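Two Arms, One Rack: Planning the Equipment for a Shared Kitchen Cell
Project report, Cirinholm robotics course
Gyula Farkas and Ákos Boros

1. What we set out to do

We wanted to find out what a two-arm cell for loading a dish rack needs in the way of equipment, and what we should ask for if the course buys a second one. Neither of us had ever written a purchase plan before, and it was far more fun than we expected! We started in August with an empty spreadsheet and ended with 36 lines in it, from the arms down to the cable clips.

2. Grippers and cameras
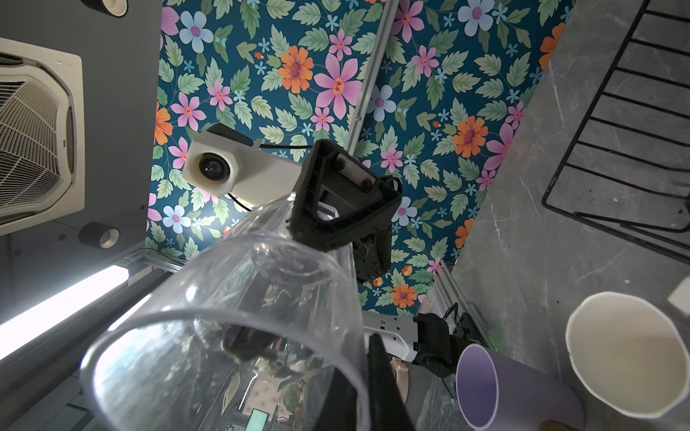
The gripper was the line we argued over longest. Erkelent sells a wide-opening model and a standard one, and Gyula wanted the wide one for everything. We looked at the widest things we would ask an arm to carry, and a big clear plastic container like the one in the black gripper settled the question for us - you don't need fingers that go around the whole body if they can take hold of the end. So the plan says standard grippers on both arms, with spare fingertip pads. The camera sits right beside the gripper on its own bracket, and its cable has to follow every turn of the wrist, so we added longer cables and a spare for each arm.

3. Frame, rail and table

We priced the frame twice, once as a kit from McIver and once as loose aluminum bars cut to length. Loose bars came out cheaper, but we would be doing the assembly ourselves. Ákos is all for it (he has already drawn the corner joints). Both arms bolt to one rail along the front, and we would keep that layout without changing a thing. It gives the pair a shared starting line, and measuring only has to be done once.

Dishes got their own budget line, which made our classmates laugh. But the mix matters a lot: mugs with handles, plain plastic cups, colored glass. We want the new cell to have the same range.

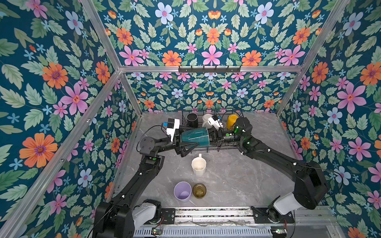
4. Budget

Arms and grippers take 71 percent of the total. The frame, rail and tabletop come next, then cameras and cables. Wallpaper, rack, hooks and dishes are hardly visible on the chart, and we love that such cheap parts can change the task so much.

Kaster quoted 80 days for delivery of the arms. We would order those first and build the frame while we wait. We also set money aside for 3 extra dish racks in different shapes, as swapping the rack is the quickest way to get a new task out of the same cell.

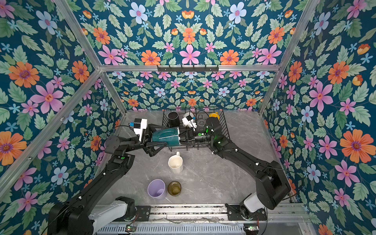

Figure 3. Both arms at the dish rack, the left one holding the teal piece on its side.

5. Still open

We have no firm price for shipping the tabletop, and we haven't decided who stores the spares. Ákos is asking McIver for a second quote on the bars with the holes already drilled.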